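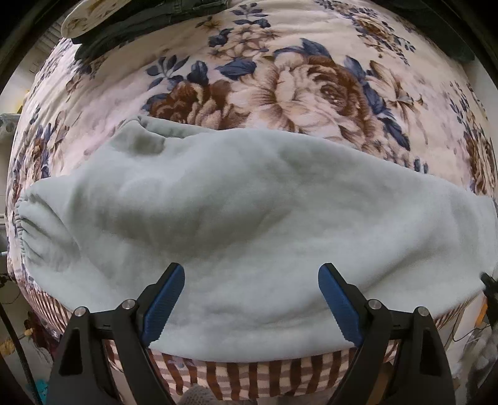 第6回 布をつかむ指を組む(手持ちグリッパー製作、講義ノート)

布をつかむというのは、手でやっているかぎりは何でもない動作なのに、いざ自分で組んだ二本指にやらせようとすると急に気難しくなる、というところから今回の話を始めたいと思います。前回までに皆さんはリンクを切り出し、穴を仕上げ、机の上で積み木やスポンジをつまんで喜んでいましたね(私も横で喜んでいました)。今回はいよいよ洗濯物です。花柄の毛布の上に薄い緑の、フリースのスウェットパンツらしいものを横向きに広げて、指をいっぱいに開いたまま上からかぶせるように近づけていく、この「まだ何もつかんでいない」段階をどれだけ丁寧に作れるかで、あとの苦労がだいぶ変わってきます。指が開ききったときには、左右のリンクに入った銀色の丸いピンの並びも見ておいてください。左の指では外側のピンが内側より少し低く、右の指でもやはり外側が少し低い。左右が鏡に映したようにそろっているのが、開ききった位置の目安になります。

前回の宿題について

リンクの穴を測ってくるようにお願いしていた件ですが、提出してくれた方、ありがとうございました。ルータ・ラピニャさんの表がとても見やすかったので、本人の了解をもらって工房の掲示板に貼ってあります。穴の径そのものよりも、左右のリンクを重ねたときの穴の位置のずれを書いてくれていたのがよかった。ピンがすっと通るのに開閉が渋い、という相談を今年もたくさん受けましたが、その多くは穴どうしの間隔が左右でそろっていないことから来ています。まだ測っていない方は、ノギスを二本とも工具棚の上段に戻しておきましたので、今日の実習の合間にでもどうぞ。使ったあとは電池のふたが閉まっているか見てくださいね。

それから、火曜日の夜に工房へ残って作業された方へ。ボール盤の横の万力に、どなたかの黒いリンクが一本はさまったままになっていました。預かっていますので声をかけてください。

1 今日つくるところ

Cikixのキットを使っている方も、一から図面を引いている方も、今日触るのは次の部分です。指先のパッド、そのパッドを支える先端リンク、そして開き幅を決めるストッパー。握り側の引き金とばねは前回のままで結構です。ばねを強いものに替えたくなる気持ちはよくわかりますし、私も最初の一台では迷わず替えました。けれども布の場合、強いばねにしてもつかめるようにはならず、指が疲れるばかりでした。今日は我慢してください。

材料は各自の箱に入っています。パッド用の板、両面テープ、予備のピン、止め輪、細い紙やすり。止め輪は小さくてよく飛びますから、外すときは必ず片手で覆うか、袋の中で作業しましょう。去年、床を這って探した時間を足し合わせたら、もう一台組めたのではないかと思うくらいです。

2 開ききった姿勢を先に決める

組み立ての手順書を読むと、たいてい「閉じた状態」から調整を始めるように書いてあります。箱やびんをつかむならそれで困りません。ただ、布の場合は開いた姿勢のほうを先に決めるのをおすすめします。布は薄く広がっていて、つまみ代を指のほうから作りにいかなければならないからです。

開いた指は、左の指が右上へ、右の指が左上へと、先端どうしが内側を向くように傾きます。この傾きが浅すぎると、パッドの面が布に対して立ってしまい、先端の角だけで布を押すことになります。逆に深く傾けすぎると今度はパッドの腹が先に布へ当たり、布をずるずる滑らせるだけで寄せてくれません。ちょうどよいところは布の厚みで変わるので、数字で「ここ」とは言えないのですが、調整の仕方は言えます。

まずストッパーのねじを緩めて、引き金から指を離します。外側のリンクと内側のリンクが、左右どちらも同じ形に開いているか、正面から見ます。このときに頼りになるのが先ほどのピンの高さです。片側だけ内外のピンが水平に並んでいたら、そちらの指だけ開き方が違います。目で見てわからなければ、方眼紙の上に寝かせて、ピンの中心に鉛筆で印をつけてから折り重ねてみてください。インドレク・バラナウスキエネさんが第3回で見せてくれた、窓ガラスに紙を当てて透かすやり方がいちばん早いです。

左右がそろったら、ストッパーを軽く締めます。本締めは布で試してからにします。ここで固く締めてしまうと、あとで直すのが億劫になって「まあこれでいいか」となりがちなので(身に覚えがあります)、必ず軽くです。

3 パッドを貼る

パッドは指の内側の面に貼ります。溝のあるもの、平らなもの、スポンジ状のもの、と何種類か用意しましたので、隣の人と違うものを選んで比べてみてください。青くて溝のあるパッドは先が丸くなっていて、下側の縁に細かいぎざぎざが並んでいます。どちらの指にも同じ形を向きだけ反対にして付けるので、貼る前に机の上で向かい合わせに置き、丸い先が両方とも指先側に来ているか見てから台紙をはがしましょう。

溝の深さについては毎年質問が出ます。深いほうがよく引っかかりそうに思えるのですが、毛足のある生地では浅めの溝でも十分に働いてくれますし、深い溝には繊維が詰まります。詰まったら古い歯ブラシで掃いてください。アルコールで拭くと接着面まで緩むことがあるので、拭くのはパッドの表だけにします。

貼ってすぐに引っ張り試験をしたくなりますが、両面テープは少し置いてからのほうがしっかり付きます。その待ち時間に次の節を読んでおいてもらえると助かります。お茶を飲みながらで構いません。お茶は作業台でなく、窓側の丸テーブルでお願いします。

4 どこをつまむか、布を読む

さて、ここが今日いちばん話したいところです。機構の話からすこし離れますが、おつきあいください。

スウェットパンツのような形のものを寝床の上に置いたとき、布の上には意外なくらいたくさんの手がかりがあります。緑のパンツの例で言うと、左の端にゴムで縮めた縁があって、そこから細かいひだが右のほうへ扇のように広がっています。この縁は、つまむ場所としてはとても魅力的です。生地が縮まって厚みが出ていますから、指を少し寄せるだけで挟めます。そのかわり、伸びます。ゴムの縁をつまんで持ち上げると、思った高さまで来ないうちに生地だけが伸びて、本体がまだ寝床の上に残っている、ということが起こります。持ち上げるなら、縁のほかに胴の部分も一度寄せておくほうが無難です。

二つ目の手がかりは、はっきりと立ち上がった折れ目です。左寄りの上のほうで、縫い目のある折り返しが丸く盛り上がっていますね。こういうところは、布のほうからつまみ代を差し出してくれているようなもので、開いた指をまたがせるように下ろして閉じれば、たいてい一度でつかめます。初めて布に挑戦する方は、まずこの手の山を狙ってください。成功すると気分がよくなりますし、気分は大事です。

三つ目は、長いしわです。右半分を斜めに横切るしわは、右の指の近くから右端のほうへ向かって伸びています。これが曲者で、しわがあるからつまめそうに見えるのに、高さがない。指をしわと同じ向きにそろえて閉じれば寄ってきますが、しわに直交する向きで閉じると、布はほとんど動きません。手首をひねって、指の開閉の向きがしわを両側から挟むようになるまで回してください。手持ちの道具のよいところは、この「ひねる」が何も考えずにできるところです。モーターで首を回そうとすると、これだけでもう一学期分の課題になります。

少し補足しますと、「しわと同じ向きにそろえる」という言い方は、昨年の受講者から紛らわしいと指摘を受けました。パッドの面がしわに平行になるように置く、と読んでください。閉じる動きのほうは、しわを横切る方向になります。どうも口で言うとややこしいので、実習のときに手を添えて説明します。

四つ目として、布の下にあるもののことも忘れずに。毛布の上に服を置くと、指先が布を通り越して毛布までつまんでしまうことがよくあります。服も柔らかければ下も柔らかいので、手ごたえでは区別しにくいのです。初回の練習は硬い机の上で、慣れてきたら毛布の上で、という順番で進めましょう。毛布が一緒に持ち上がってしまったら、いったん開いて、指先を少し浮かせた位置からやり直します。

5 実習の進め方

二人一組で行います。一人が道具を持ち、もう一人が布を置き直して記録をつけます。途中で必ず交代してください。

はじめに、指を開ききった状態で布の上に構えます。このとき引き金には指をかけるだけで、引きません。構えたところで一呼吸置いて、相手に「左右そろっている?」と聞いてみてください。正面にいる人のほうがずっとよく見えます。

次に、指先を布に軽く触れるまで下ろします。押しつける強さは、台所ばかりの上で練習しておくと感覚がつかめます。はかりの表示が200グラムを超えるようなら押しすぎです。布が逃げるのはこの押しすぎのせいであることが多く、うまくいかないとつい力が入って、ますます逃げます。

それから、ゆっくり閉じます。引き金を引く速さは、声に出して「い、ち、に」と数えるくらい。パッドの間に布が集まってくるのを見ながら、集まったところで最後のひと引きをします。そして真上に持ち上げ、少し止めて、また下ろして開きます。開いたときにパッドに布が貼りついてくる方は、テープの糊がはみ出していないか見てください。

記録用紙の書き方ですが、成功か失敗かの丸ばつに加えて、どこを狙ったかを必ず書いてください。「縁」「山」「しわ」「平らなところ」くらいの言葉で十分です。一昨年からためてきた記録が全部で1544行になっていて、エリアス・ファクーリーさんが表計算のファイルに打ち込んでくれたのですが、狙った場所の欄が空白の行がずいぶんあって、せっかくの失敗が使えないのが残念でした。失敗の行こそ読みたいのです。恥ずかしがらずに書いてください。

6 よくあるつまずき

片方の指だけ遅れて閉じる。ピンの渋さをまず疑います。止め輪を外して、リンクを一枚ずつ手で振ってみて、引っかかるところがあれば穴の縁を紙やすりでそっとさらいます。削りすぎるとがたになりますから、さらっては振り、さらっては振り、です。油を差すのは最後の手段にしてください。布に油のしみがつくと、持ち主に怒られます。

閉じたときに先端がすれ違う。リンクの厚みの差か、座金の入れ忘れです。Gesasbergの工房から譲ってもらった座金は箱の底に沈んでいることがあるので、箱をひっくり返して探してみてください。

パッドがはがれてくる。貼る面に指の脂が残っていたか、角から力がかかっています。パッドの角を小さく丸めておくと長持ちします。アウシュラ・リルさんは角を丸めたうえで端だけ糸で巻いていました。見た目は少々いかめしいのですが、あの指は一度もはがれていません。

線が引っかかる。角度センサーを付けている方は、配線が寝床や机の縁に垂れて布と一緒に巻き込まれることがあります。握りの後ろ側へまとめて、手首の動きの分だけたるみを残して結んでください。たるみがないと、ひねったときにコネクタが抜けます。

持ち上げた布がすべり落ちる。つかみ方を直す前に、つまんだ量を見てください。表面の毛だけを挟んでいることがよくあります。フリースのような起毛した生地は、毛だけでも案外持ち上がってしまうので、途中までは成功したように見えるのが意地悪なところです。

7 握りの長さについて(余談)

毎回どこかで聞かれるので書いておきます。私の握りは端から端まで216ミリにしてあります。最初はもっと短く作って、取り回しがよくて得意になっていたのですが、寝床のような広い面の真ん中あたりに手を伸ばすと、どうしても手首が布にかぶさって手元が見えません。長くしたらしたで、今度は先が重くて下がってくる。ジントラ・ロジーテさんが釣り竿の要領で後ろにおもりを付けたらと言ってくれて、やってみたらたしかに楽になりました。ただ、皆さんの手の大きさはそれぞれですから、この長さを写す必要はまったくありません。厚紙を巻いた筒で何本か試して、握ってみて、いちばんくたびれないものを選んでください。

8 片付けと次回まで

練習に使った服は、たたんで大きな袋へ戻してください。ゴムの縁が伸びてしまったものは別にしておいてもらえると、次の週に入れ替えられます。パッドの台紙はよく滑るので、床に落ちているのを見たら拾いましょう。

次回までの宿題は次のとおりです。家にある服を一着選び、どの向きに広げて置いたときにいちばんつまみやすかったかを、簡単な絵にしてきてください。絵の上手下手は問いません。しわの線と、指を置いた場所の印があれば読めます。もう一つ、開ききったときのピンの位置を方眼紙に写したものを持ってきてください。来週の実習で引き金のばねをようやく触りますので、その前の姿を残しておきたいのです。

次回は、Lundで布の扱いを研究していた方の講義録を抜粋して読むところから始めます。英語ですが難しい言葉は訳を添えておきます。Aledthorpeの工房は10月から夜の開放が一時間延びますので、今日のうちに調整が終わらなかった方はそちらも使ってください。鍵は入口の小箱に、窓は奥の一枚だけ固いので、少し持ち上げながら閉めてください。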